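ポルトガル語講座、三年目に突入した話

シェア 14　コメント 26

更新サボってました。すみません。夏からずっとバタバタで、気づいたらもう十月も終わり。2023年10月27日、夜中に書いてます。眠い。

近況。まだポルトガル語やってます。三年目。三年目でこのレベルかという声は受けつけません。

先生が代わった。前のジュディテ・ロボ先生がリスボンに帰ってしまって、七月からレオニルデ・ヴェローゾ先生。ジュディテ先生はとにかく待ってくれる人だった。こっちが動詞の活用で固まっても、お茶飲みながら何分でも待つ。レオニルデ先生は待たない。三秒で次の人。おかげで毎回、手に汗。でも正直、伸びてる気がする。気がするだけかも。

で、いま苦しんでるのが接続法未来。なんだこれ。スペイン語ではほぼ死んだ形が、ポルトガル語では普通に生きてる。「時間があったら」が se tiver tempo。駅の貼り紙にも出てくるらしい。規則動詞だと人称不定詞と形が同じで、見分けがつかないことがある。先生いわく「見分けなくていいから使いなさい」。はい。

あと鼻母音。pão（パン）と pau（棒）。わたしが言うと全部棒になる。先日の発表でも「朝は棒を食べます」と言ったらしく、隣の席の人が下を向いて震えてた。

単語カードの話もしたい。いま1063枚。手書き。アプリのほうがいいのはわかってる、わかってるけど、書かないと覚えない体質。最初はきれいに品詞別に分けてたのに、引っ越しで全部混ざってそのまま。形容詞の次に魚の名前が来る。イワシ、タラ、イワシ（二枚目）。重複がひどい。先週末に一念発起して整理しようとして、途中で床に座りこんで読みふけり、終わったのが53枚。何してたんだろう。

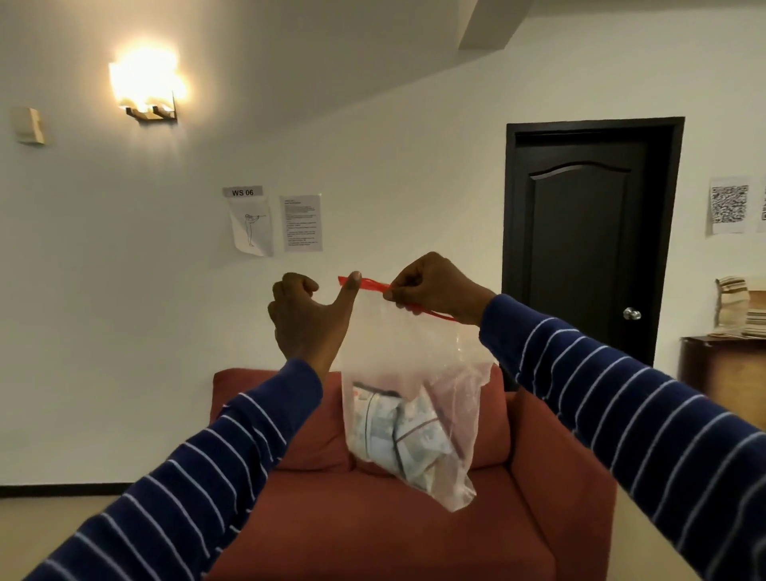 赤いひものついた袋と、ひじ掛け椅子

カードの箱は Pomel というメーカーのやつを使ってます。仕切りが固くて倒れない。ただフタがすぐ外れる。二箱目を買うか、Urner の引き出し式に乗り換えるか迷い中。Urner は高い。高いけどフタがない。フタがなければ外れない。

教科書は相変わらずマガリャンイスの中級編（みんな「マガさん」と呼んでる、緑の表紙の）。例文が妙に暗いので有名。「叔父は手紙を書いたが、出さなかった」「雨が降れば、市場には誰もいないだろう」。第十四課なんて最初から最後まで遺産相続の話で、旅行で使える文がひとつもない。そのかわり「相続人」「公証人」「不動産」は完璧に覚えた。いつ使うんだ。

リスニングはラジオを流しっぱなし。ニュースは六割くらい。サッカー中継はゼロ。あれは何語ですか。天気予報がいちばんわかる。地名と数字と「北部」「くもり」しか出てこないから。毎朝、行ったこともないブラガの気温を知っている。

それと音読。レオニルデ先生に言われて、毎晩同じ段落を五回。録音して聞き返す。これがきつい。自分の声がまず嫌。次に抑揚が完全に日本語。文末がぜんぶ「〜ですけど」みたいな下がり方してる。ブラジルのドラマの台詞を真似してみたら、今度は先生に「それはリオの人」と言われた。発音が混ざるのもだめらしい。いや、だめとは言われてないか。笑われただけ。

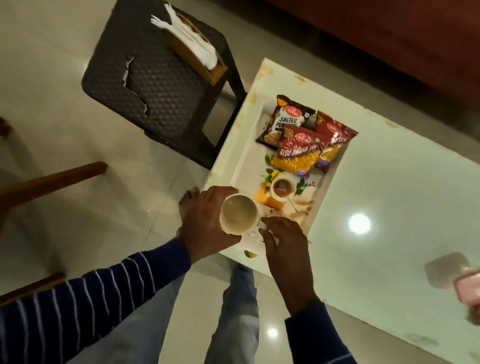 フロールサイド外国語サークル　ポルトガル語班

ここからサークルのお知らせも兼ねて。

次の会は作文の持ち寄りです。テーマは「子どものころ怖かったもの」。過去の習慣なので不完全過去をたくさん使うこと。長さは自由だけど、ノート一ページは書いてきてほしいとのこと。辞書は使ってよし、翻訳機はなし。前回、ひとりだけ異様にうまい人がいて、全員うっすら察したので……。

わたしは祖母の家の柱時計について書くつもり。夜中に鳴るのが怖くて、布団の中で数えてた。十一まで数えて、十二が鳴るかどうか待つあの感じ。「待つあの感じ」をどう訳せばいいのか三日考えてる。aquela espera でいいのか。名詞で逃げていいのか。そもそも柱時計という単語を知らなかった。relógio de parede だと壁掛けの時計だし、なんか違う気がする。ジュディテ先生にメールしたら relógio de pêndulo ではどうかと返事が来た。振り子か。いいですね。ついでに近所のパン屋が閉まった話が長々と書いてあって、知らない単語が九つあった。ありがたくカードにします。1063枚が増える。

それから検定。来年受けるかどうか。筆記はたぶんなんとかなる、口頭が怖い。面接官ふたりと向かいあって、写真を見て話すらしい。日本語でもできる自信がない。申しこみの締めきりを手帳に書いたら、なんとなく受ける気になってくるから不思議です。受験料を見て一回閉じました。

あ、あと会の終わりの読書会は、引きつづき短編。長編は全員挫折したので封印。今のは登場人物が三人しかいなくて助かってる。そのうち二人が同じ名前なのは助かってない。
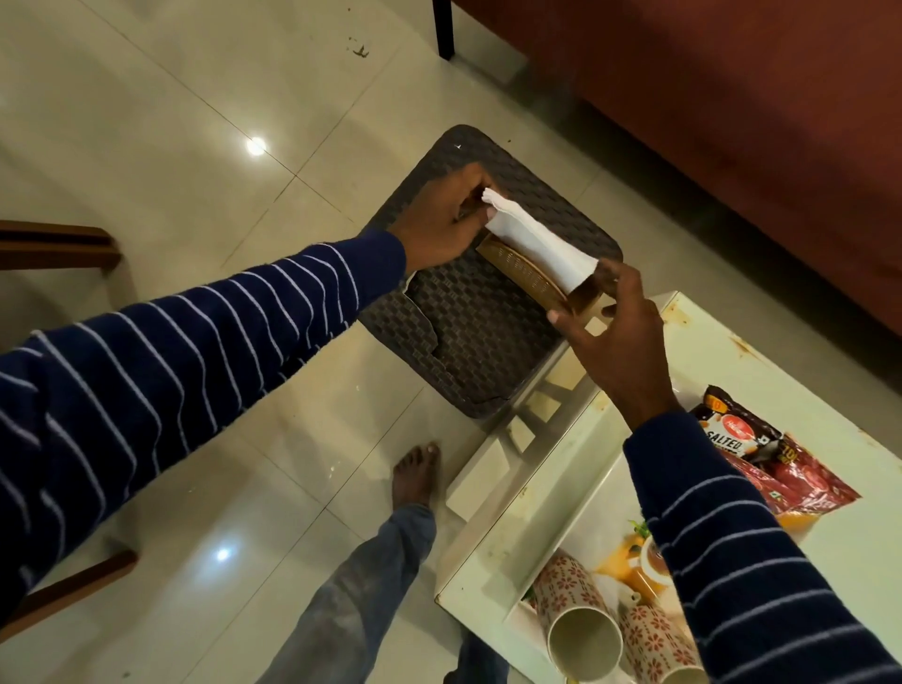
ブラウンのティッシュケース

もう一時すぎてる。カードの続きはまた今度。作文、まだ二行しか書けてなです。がんばる。

コメント 26件

関連記事
・さよならジュディテ先生、最後の授業でやったこと
・人称不定詞ってなに（わかってない人が書いてます）
・Pomel のカード箱、一年使った感想
・マガさんの暗い例文ベスト10
・タラの名前だけで単語カードが埋まる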